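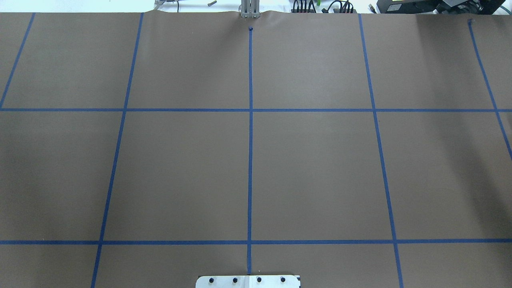
Nuvwood Forums > Workrooms and Sheds > Tables, Benches and Storage

Paper on the table or leave it bare?

threadbare_t
April 2018
We've taken over a spare room in Emholm for sewing, card making and a bit of model painting, and I'm trying to settle how to look after the big table. It has a white top and I'd like it to stay white. At home I've always used brown paper on a roll and changed it when it got nasty. The other two people sharing the room think paper is a waste and want to work straight on the top and wipe it down after.

My reasons for paper: glue, paint, and you can write on it. Their reasons against: it creases, things catch on it, and you end up buying roll after roll. Who is right? I'd also like to know about tape, as I use the blue painter's sort to mark off areas and I've heard mixed things about leaving it on for long.

oldglue
Bare table. I had paper down for years and all it did was hide the mess. Glue soaked through, stuck the paper to the top and I had to scrape it off with a plastic scraper. If it had been bare I'd have seen the glue and wiped it up while it was wet. The paper isn't waterproof and people treat it as if it is.

marrowfat
Depends on the weight. Thin parcel paper is useless, I agree with oldglue there. The heavy stuff sold for covering floors is a different thing and PVA won't go through it unless you leave a puddle. I buy it by the roll and get a good few months out of each sheet, with the worst jobs done on a tray on top.

Wrinkles are mostly down to damp. Unroll it the night before, face down, with books on the corners, and it will lie a lot flatter. Don't pull it tight and tape it straight off the roll, it will only bubble up later when the heating goes off.

threadbare_t
It's a decent weight, I think. It goes wavy along the back where it meets anything fixed to the table. I have tried cutting slits round the clamps and that helps a bit.

oldglue
Cutting slits gives you somewhere for a pin to vanish. I've said my piece.

pinsandneedles
I sew, so I'm with oldglue. Paper is murder with slippery fabric. You smooth it out, lean over, the paper shifts, and your grain line has gone. For cutting out I use a mat and nothing else. For gluing, fine, put paper down and take it up again when you've finished. One table can't be set up for everything.
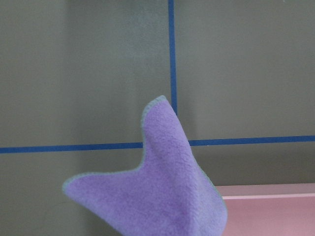 hemlock_hill
Forum moderator, Workrooms and Sheds

Moving two posts about sewing machine lights to their own thread. On the subject here, I'd say the cloths matter as much as the covering. If you go bare you will be wiping the table every session, and a microfibre cloth used with plain water does most of it. Points from when we last had this discussion:

Wash them on their own or with other synthetics. Put them in with towels and they pick up the lint and leave it on the table next time.

No fabric softener. It coats the fibres and the cloth just pushes water about.

No tumble drying on high. Low is fine, a line is better.

Keep separate cloths for oil or polish. Someone used an Amamel one on a table after it had been used on a bench with oil, and the next piece of card to go down got a greasy ring on it.

Use different colours if you share the room. People do take notice of colours, even if they don't read labels.

marrowfat
Agree with all of that except the line drying. Mine go stiff on the line and then they scratch. Ten minutes on low brings them back.

hemlock_hill
Could be your water. It's very hard in some places. Mine come in soft enough, and a shake does the rest.

tinpotter
Nobody has answered the tape question. Painter's tape on paper is fine for as long as you like, you're throwing the paper away anyway. On the bare top it's the sun you have to watch. I left a line of it by a south-facing window from June until the clocks went back and it came up in tiny shreds, with glue left behind. White spirit on a rag shifted it, but try a hidden patch first as it can dull some finishes.

The Sun in our village has a back room where the card group meets and they mark the tables with it every week. Off the same evening, never any bother.

threadbare_t
Thanks, that's useful. Mine would be on the paper in any case. I like a grid because when I'm sorting pattern pieces I can give each one its own square and go away for a cup of tea without losing track.

pinsandneedles
Trays do that. Or a sheet of card for each piece, and then you can stack them when somebody else wants the table. With three of you in there I'd want things I could lift off.

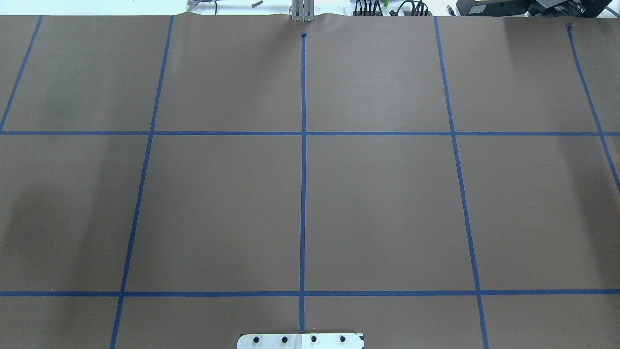

Also, how big are these squares meant to be? I had a go at something similar years back and made them too small, so every sleeve hung over into the next one. If you must do it, measure your biggest piece first. My table is only 66 cm deep and I never got more than a single row on it.

threadbare_t
Ours is a good bit deeper than that. I take the point about lifting things off, though. Card might be the answer for the days when we overlap.

oldglue
So you're coming round to bare.

threadbare_t
No, I'm coming round to card on top of paper.

marrowfat
That's what I do, more or less. Heavy paper as the everyday cover, card or a tray for the job in hand, cutting mat when there's a blade out. The paper is there for the accidents.

oldglue
I've had the same table for 11 years with nothing on it and you could eat off it. But I work alone. If I had to share with people who paint models I might feel differently — or I'd get a second table.

tinpotter
A second table is the right answer to most threads in this section.

pinsandneedles
Before you buy another roll, ask at a framer's or a removals firm. Ours sells part rolls very cheaply as they're too short for them to bother with. You may have to trim a crushed edge.

threadbare_t
Will try the framer's. Plan for now is heavy paper, changed when it needs it, and everybody brings a couple of cloths. I'll put up the no softener rule by the sink and see how long it lasts.

hemlock_hill
Leaving this one open in case anyone has more on tape marks. Please keep lamps to the other thread.

Thread viewed 1,118 times

Related threads
Getting old glue off a painted top
Cutting mats: warped, can it be saved?
Lights for sewing machines (split from this thread)
Amamel oil on a kitchen bench
Sharing a workroom: who buys the paper?
Storing long rolls upright

Contact the moderators | Forum rules | © Nuvwood Forums | Back to top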